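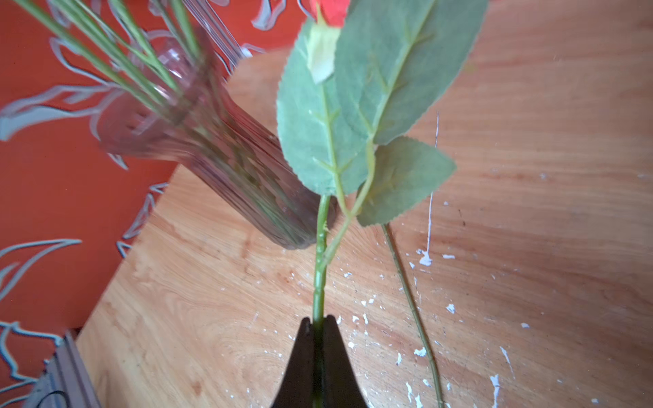 Plavel 셀 프레임 키트 사용기: 양팔 셀 하나를 조립하고 유지하면서

Plavel의 셀 프레임 키트는 알루미늄 프로파일 기둥과 레일, 벽판 고정구, 베이스 플레이트, 철망 바구니용 클립을 한 상자에 담아 파는 제품이다. 가격은 2586유로이고 로봇 팔과 상판은 포함되지 않는다. 벽판도 따로 구해야 한다. 우리는 이 키트로 조화 꽃꽂이 작업용 셀을 하나 짰고, 가동 시간으로 100시간을 채운 뒤에 이 글을 쓴다. 프레임만 평가하기는 어려워서 배선과 그리퍼 쪽 이야기도 같이 적는다.

조립

기둥을 세우고 뒤쪽 레일을 거는 데까지는 혼자서 할 수 있다. 벽판을 끼울 때는 2인 작업을 권한다. 벽판 고정구가 위에서 눌러 잡는 방식이라 한 사람이 판을 들고 있는 동안 다른 사람이 조여야 한다. 설명서에는 이 순서가 그림 한 장으로만 나와 있고, 그림 속 고정구가 실제 부품과 좌우가 반대다. 처음에는 왼쪽 벽을 거꾸로 끼웠다가 다시 뺐다.

볼트는 머리가 전부 13mm로 통일되어 있다. 이 점은 마음에 든다. 예전에 쓰던 Hoton 프레임은 기둥과 레일의 볼트 규격이 달라서 렌치를 계속 바꿔 들어야 했다. Plavel은 렌치 하나로 끝나지만, 뒤쪽 모서리 안쪽 볼트는 일반 길이 렌치로는 돌릴 공간이 모자란다. 짧은 렌치를 하나 준비해 두는 것이 좋다. 키트에 들어 있는 렌치는 너무 무르다.

벽은 주황빛이 도는 빨간 바탕에 흰색과 연회색 윤곽선으로 큰 꽃무늬가 들어간 것으로 골랐다. 손목 카메라로 작업하는 셀에서 배경을 바꿔 끼우는 일이 잦다면 벽판 고정구의 품질이 프레임의 강성보다 중요하다. 이 키트의 고정구는 판 두께가 조금 달라져도 잘 물고, 몇 번 풀었다 조여도 나사산이 상하지 않았다. 대신 고정구 안쪽의 고무 패드가 쉽게 빠진다. 벽판을 뺄 때마다 바닥을 한 번 훑어보게 된다.

상판은 나뭇결이 보이는 밝은색 나무판을 썼다. 키트의 테두리 레일과 맞는지는 사기 전에 치수를 확인해야 한다. 홈페이지의 치수표는 바깥쪽 기준이고 설명서는 안쪽 기준이어서, 둘을 섞어 보면 상판을 크게 자르게 된다. 우리도 한 번 다시 잘랐다.

베이스 플레이트와 팔 고정

검은색 플레이트가 앞쪽을 따라 가로로 놓이고 양쪽 팔의 베이스가 모두 여기에 올라간다. 팔을 따로따로 상판에 고정하던 때와 비교하면 두 팔의 상대 위치를 다시 맞추는 일이 크게 줄었다. 팔 하나를 떼었다가 붙여도 위치 핀이 잡아 주어서 보정은 확인만 하는 수준에서 끝난다.

표면 처리는 약하다. 지금은 긁힌 자국과 흰 페인트 조각 같은 얼룩이 플레이트 전체에 퍼져 있다. 기능에는 영향이 없지만 이 가격이면 더 단단한 도장을 기대하게 된다. 볼트를 조인 뒤 표시선을 그어 두려고 했는데 검은 면이 지저분해지니 선이 잘 안 보여서 색 테이프로 바꿨다.

체결 점검은 매주 첫 가동 전에 한다. 베이스 볼트, 뒤쪽 레일, 기둥 순서로 돈다. 지금까지 풀린 곳은 뒤쪽 레일 한쪽뿐이었고, 풀림 방지 와셔를 하나 더 넣은 다음에는 그대로 유지되고 있다.

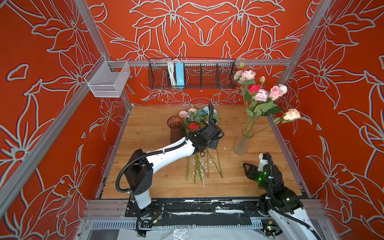
조화 줄기를 잡은 왼팔. 오른팔의 그리퍼는 작업대 가운데를 향해 있다.

배선

뒤쪽 레일에 거는 검은 철망 바구니는 키트에서 가장 쓸모 있는 부품이다. 칸이 나뉘어 있어 멀티탭을 세워 넣고 남는 흰 케이블은 고리로 말아 옆에 둘 수 있다. 다만 칸막이를 옮기려면 바구니를 레일에서 완전히 내려야 한다. 기둥에 클립으로 다는 작은 은색 바구니도 있는데 이쪽은 아직 마땅한 용도를 찾지 못했다. 공구를 넣으면 클립이 조금씩 미끄러져 내려온다.

팔을 따라가는 케이블은 검은 주름관에 넣고 작은 흰색 케이블 타이로 묶었다. 주름관은 Vullard 것을 썼다. 휘어질 때 한 점에서 꺾이지 않고 전체가 고르게 휘는 점이 좋다. 타이는 관절 바로 위에 묶지 말고 관절 앞뒤로 여유를 두고 묶는다. 처음 묶었을 때는 팔꿈치 쪽 여유가 부족해서 팔을 끝까지 뻗으면 관이 당겨졌다. 타이를 전부 끊고 팔을 가장 멀리 뻗은 자세에서 다시 묶었고, 그다음에 접은 자세로 돌려 관이 링크 사이에 끼지 않는지 확인했다. 이 작업은 전원을 내리고 손으로 팔을 움직이면서 하는 것이 빠르다.

베이스 근처에는 작은 녹색 기판이 양쪽에 하나씩 있다. 왼쪽은 검은 케이블이 엉켜 있어서 정리 대상이다. Plavel이 기판용 받침이나 덮개를 따로 팔지 않는 것은 아쉽다. 덮개를 직접 만들 생각이라면 표시등이 보이도록 창을 내는 편이 낫다. 이상이 생겼을 때 제일 먼저 보는 곳이 그 불빛이다.

그리퍼와 손목 카메라

조화 줄기는 가늘고 표면에 가시를 흉내 낸 돌기가 있어 잡는 위치에 따라 결과가 달라진다. 돌기 사이를 물면 줄기가 곧게 서고, 돌기를 물면 손가락 안에서 줄기가 조금 돌아간다. 줄기가 돌면 잎이 카메라 쪽으로 온다. 우리는 손가락 끝의 맞물림을 먼저 보고 그다음에 힘을 조정한다. 손가락을 완전히 닫은 상태에서 종이 한 장을 끼워 당겨 보고, 한쪽만 빠지면 손가락 고정 나사를 풀어 다시 맞춘다. 힘부터 올리면 줄기 겉면이 눌려 자국이 남는다.

손가락은 두 가지를 써 봤다. Hoton의 평평한 손가락은 굵은 줄기에는 무난하지만 상판에 놓인 가는 줄기를 집을 때 끝이 두꺼워 불편하다. 끝이 뾰족하게 좁아지는 쪽이 상판에 붙은 줄기를 들어 올리기에 낫다. 대신 여러 줄기를 한꺼번에 쥘 때는 맨 바깥 줄기가 잘 빠진다. 작업 하나에 맞춰 고정해 두고 쓰는 편을 권한다.

손목 카메라는 렌즈 청소와 케이블 점검이 전부라고 봐도 된다. 렌즈는 매일 가동 전에 마른 천으로 닦고, 케이블은 손목을 양쪽 끝까지 돌려 보면서 화면이 끊기는지 본다. 카메라 쪽에서 자주 생기는 문제는 초점이다. 꽃병 가까이 들어가면 앞쪽의 큰 잎이 화면을 많이 차지하고 흐리게 나온다. 초점을 앞으로 당기면 벽과 기둥이 흐려지는데, 우리는 꽃병 입구 거리에 맞춰 두고 더는 건드리지 않는다. 나사식 렌즈라면 맞춘 뒤에 고정 링을 꼭 조인다. 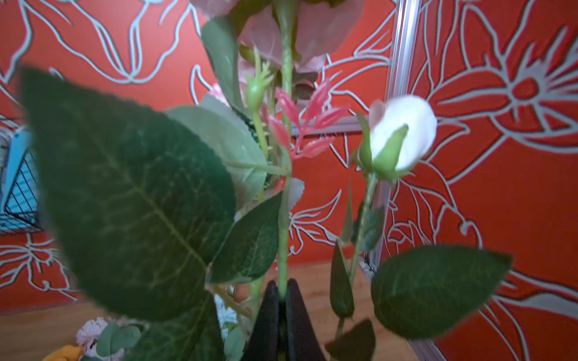

글·사진 Tamayo 장비리뷰팀 | 9/16/19

꽃병은 검은색, 갈색 세로 홈이 있는 것, 투명한 것을 번갈아 쓴다. 프레임 리뷰에 꽃병 이야기를 넣는 것은 조명 때문이다. 이 키트에는 조명용 브래킷이 없다. 투명한 유리는 반사가 생기기 쉬워서 조명 각도를 조금만 바꿔도 손목 카메라 화면에서 윤곽이 달라진다. 우리는 조명을 프레임 바깥의 스탠드에 두었는데, 스탠드를 건드릴 때마다 각도가 틀어진다. 위쪽에 거는 가로 레일과 브래킷이 옵션으로라도 있어야 한다. 판매처에 문의했더니 현재는 계획이 없다는 답을 받았다.

일상 관리

하루 작업이 끝나면 작업대부터 치운다. 상판에 흩어진 흰 부스러기와 떨어진 줄기를 손으로 줍고 나머지는 부드러운 솔로 앞쪽으로 쓸어낸다. 압축 공기는 쓰지 않는다. 부스러기가 그리퍼 안쪽이나 기판 쪽으로 날아가기 때문이다. 앞쪽 통풍 그릴은 슬롯이 가로로 여러 줄 나 있어서 솔보다 청소기의 좁은 노즐이 편하다. 그릴 앞에 늘어진 투명 비닐은 청소할 때 걷어 올리고, 가동 전에 다시 내려놓았는지 확인한다. 비닐은 구김이 심해지면 교체한다.

벽판은 물기를 꼭 짠 천으로 닦는다. 무늬가 있는 벽은 얼룩이 눈에 잘 안 띄어서 한동안 닦지 않았는데, 손을 자주 대는 모서리 쪽이 번들거리기 시작해 주간 점검에 넣었다. 알루미늄 기둥은 마른 천이면 충분하다.

주간 점검표에 들어가는 항목은 다음과 같다.

베이스 볼트와 뒤쪽 레일 체결 상태
주름관이 눌리거나 갈라진 곳
케이블 타이가 밀린 위치
손가락 끝 맞물림과 고정 나사
손목 카메라 렌즈, 고정 링, 케이블
벽판 고정구의 고무 패드
통풍 그릴과 비닐

부품 수급과 고장

지금까지 교체한 것은 고정구 고무 패드와 바구니 클립이다. 패드는 묶음으로만 팔고 배송이 느리다. 클립은 보증으로 받았는데 새로 온 것은 안쪽에 미끄럼 방지 홈이 들어가 있었다. 개선된 부품이라면 제품 페이지에 적어 두었으면 한다. 기존 클립을 쓰는 사람은 교체가 되는지 먼저 물어보는 것이 좋겠다.

손목 카메라 화면이 가끔 멈추는 증상도 한 번 있었다. 카메라를 의심해 분리까지 했지만 원인은 뒤쪽 바구니 안에서 느슨해진 커넥터였다. 바구니에 케이블을 말아 넣을 때 커넥터가 철망 바닥에 눌리면 조금씩 빠진다. 지금은 커넥터를 고리 위쪽에 오도록 놓고 천 밴드로 한 번 감아 둔다.

구입을 생각한다면

양팔 셀을 새로 짜면서 배경 벽을 자주 바꿀 계획이라면 살 만하다. 베이스 플레이트와 벽판 고정구, 뒤쪽 바구니는 값을 한다. 팔이 한 대이고 벽을 바꿀 일이 없다면 Hoton의 기본 프레임으로도 충분하고 비용도 적게 든다. 설명서, 플레이트 도장, 조명 브래킷은 다음 판에서 고쳐야 할 부분이다. 벽판과 상판, 짧은 렌치, 여분의 고무 패드는 처음 주문할 때 예산에 넣어 둔다.

우리 셀은 다음 달에 왼쪽 기판 배선을 다시 정리하고 기둥의 작은 바구니를 떼어 낼 예정이다.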